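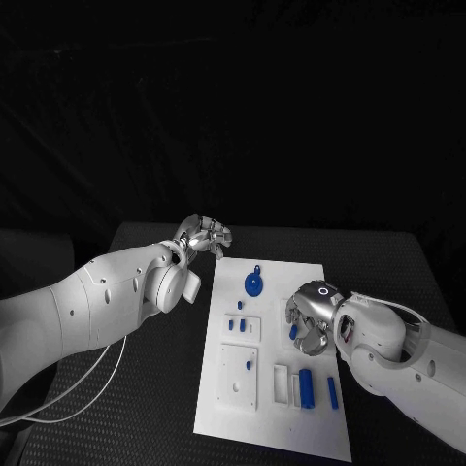 Two arms, one board and a lot of blue pegs at the Giveck lab.

2 min read
Filed under: Company News, Robotics

Flarstead opens its teleoperation task board to outside teams this February, and I'm so happy I finally get to write that! You steer both hands by remote control, peg by peg, and the robot learns from your runs (the clumsy ones too, we keep those). We recorded 189 demonstrations on the Kultmont board before letting anyone else have a go. Sessions run two hours at our Giveck lab, and you don't need to know any code. Write to the press desk for a slot.

Comments

pegleg_r: Can left-handers swap the controls?

Flarstead press desk: Yep, one setting!

mora77: Signed up, my thumbs are ready.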